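One White Bin and a Gray Table

Last updated: December

I finally settled on a system for the small stuff, and it comes down to one open white bin that gets filled and emptied on the same table every time. 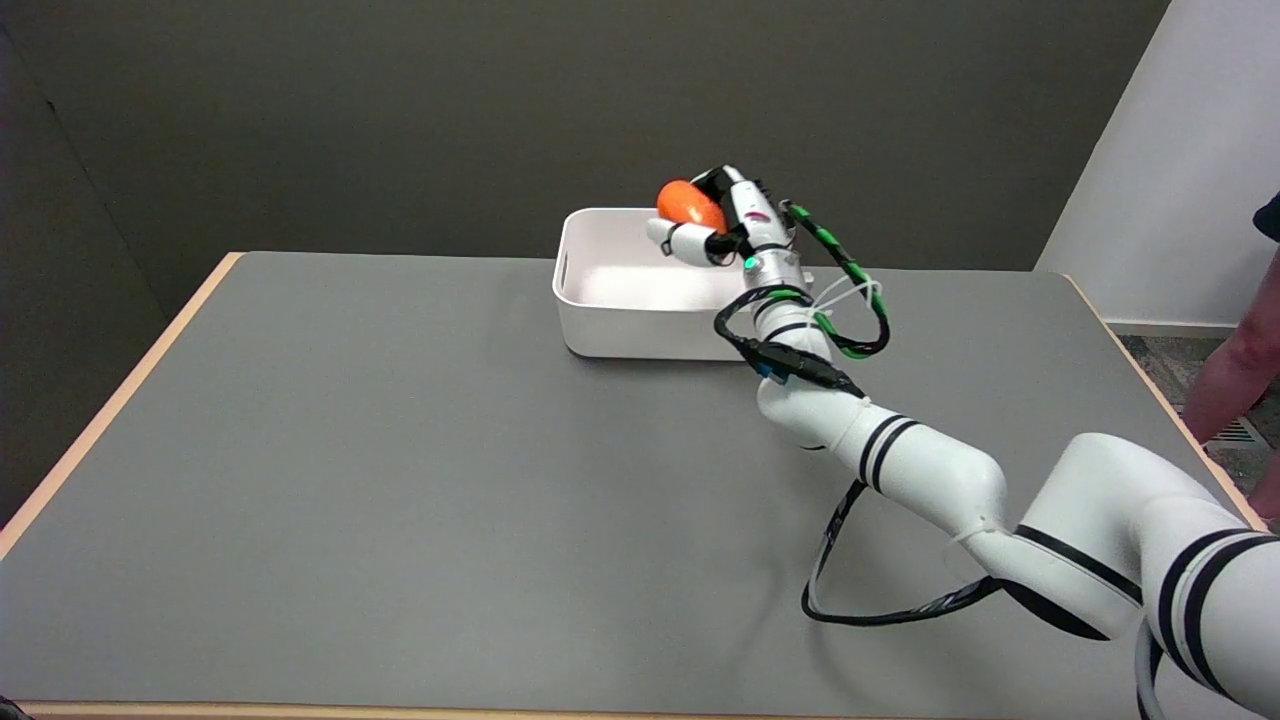
My sister thinks a bin with no lid is asking for trouble, and that anything left open on a table will be full of mail and pens inside a week. She has a point about the mail. Her own place runs on lidded boxes with labels on them, and she can find a spare fuse in the dark. I have tried lids. I take them off, put them somewhere, and then I have a stack of lids to store.

What I wanted was a single place where small things land during the day, so they stop ending up on the floor and the windowsills. Plastic fruit, balls, bottle caps, the odd battery, a tape measure. None of it is worth much and all of it goes missing.

The bin is white plastic, rectangular, with rounded corners and a handle slot in the end. I looked at a fabric one from Clello first and didn't buy it. Fabric sags when it's half full, and crumbs get down into the seams. The smooth kind wipes out with a damp cloth. I had a Roveck crate before this, a good strong crate, but it had an open grid on the bottom and small things fell through or got wedged. It holds extension cords now and does fine at that.

The table took longer to decide on than the bin. I used to sort on the kitchen counter, which meant stopping whenever somebody wanted to cook. The gray top is matte, so there is no glare off it in the afternoon, and bright things are easy to spot. An orange on a gray table can't hide. A gray sock can, so socks get sorted on the bed. The edges are trimmed in light wood, and I wipe along them with a dry cloth after the top is done.

I keep the bin toward the back. When it was at the front I kept leaning on it, and twice I put it on the floor with my elbow. At the back there is open table in front of it for laying things out.

The routine goes like this. During the day things go in one at a time as I come across them. Around 7 in the evening I tip everything out onto the table, put like with like, and carry each pile to where it lives. Then the empty bin goes back in its spot. The first time I did it, with everything from the hall drawers included, I counted 643 pieces, and that took most of a weekend. A normal evening now is 19 minutes by the stove timer.

I did make a few rules. No paper goes in, which answers the mail complaint. No food that will spoil. If something has no home by the end of the sort, it goes in a paper bag on the closet shelf, and if I haven't gone looking for it in a month I give it away. There were 67 things in the bag the first month. Most of them were keychains.

I also had a Stoltotier drawer organizer that I had high hopes for. The slots are too narrow for anything but pencils. It's in the desk, holding pencils.

Still to do: the shelf over the washer, and the box of Thongsuk jars I keep meaning to fill with screws. The screws are sorted by length already. I just haven't washed the jars.

Contact | Copyright, all rights reserved | Back to top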